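Paper and Shelf: Home Book Care
Session 4 – Clearing and refilling a desk file
Notes by Áine Mulcahy
Tue 23 June

Welcome back, everyone! Last session was all cleaning cloths and dust, and this one is my favourite of the whole course, as we finally get to put things away. We'll be working at the table with a handful of books and an upright desk file, and by the end you should be able to look at any messy pile and know what goes where.

Please have your reading from Session 2 handy (the pages on spines and glue), as I'll be leaning on it quite a bit.

Start with the table

A book laid flat on a table is a happy book. The weight is spread across the whole cover, the spine isn't holding anything up, and you can read the title without picking it up. So before anything goes in a file or on a shelf, it gets a turn lying down in front of you. 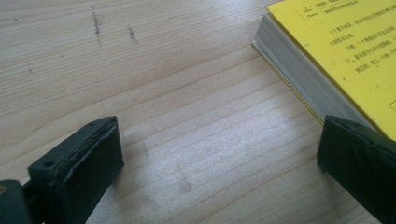 Thick paperbacks deserve extra attention at this point. Press gently on the cover with your palm and feel whether the pages sit square or lean to one side. A lean usually comes from years of standing at a slant, and a few weeks flat under another book of the same size can do wonders. Pádraig Coughlan brought in a dictionary in March that leaned like a fence post, and you should see it now!

Sort by size first, then by cover. Language and subject can wait. I know that hurts if you have a collection in more than one language, but it's the shape of a book that decides how well it stands.

Lifting and turning

Hold a paperback by both long edges, one hand each side, and keep the grip even. Hooking a finger over the top of the spine is how most of the torn spines in the Madigan reading room got that way. Hardcovers are heavier and can stay flat while you deal with the paperbacks on top of them or beside them.

A divided magazine file is lovely for this work. Three compartments will keep thin books from slumping into each other, and slotted sides let the air through, so paper doesn't go musty in a damp room.
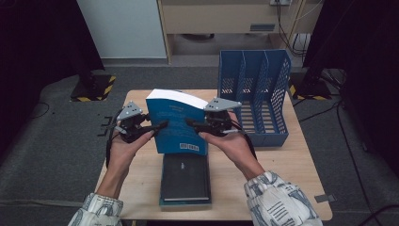

Filling the compartments

1. Heaviest book in first, spine towards you.
2. Leave enough room to slide a flat hand in beside it. Tight books get yanked, and yanking is what we're trying to cure.
3. Keep like heights together in one compartment.
4. If a book is taller than the file by more than half, it belongs on a shelf.

Clear table space matters as much as the file itself. Give yourself a good stretch of bare wood to set each book down on and turn it around.
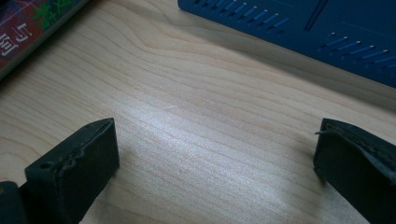 Wipe that stretch with a dry cloth between books if you've been handling old stock. Pencil dust and grit travel on covers, and a pale tabletop will show you both (dark ones hide everything, which is why I grumble about them). Cormac Hayes asked about furniture polish – please don't, it comes off on the paper.

Stacking what's left

There will always be leftovers. Stack them flat, largest at the bottom, and stop before the pile starts to wobble.

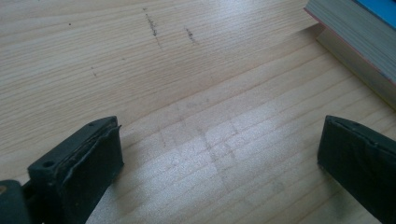
Line the spines up on alternate sides if the books are thicker at the spine than at the open edge. It looks a bit untidy, I admit, but the pile sits level and the covers don't bow. Anything over 200 pages goes near the bottom.

For next time

Bring one book that won't stand up by itself, the floppier the better. Deirdre Conneely will be showing us how to make a card support, and I can't wait.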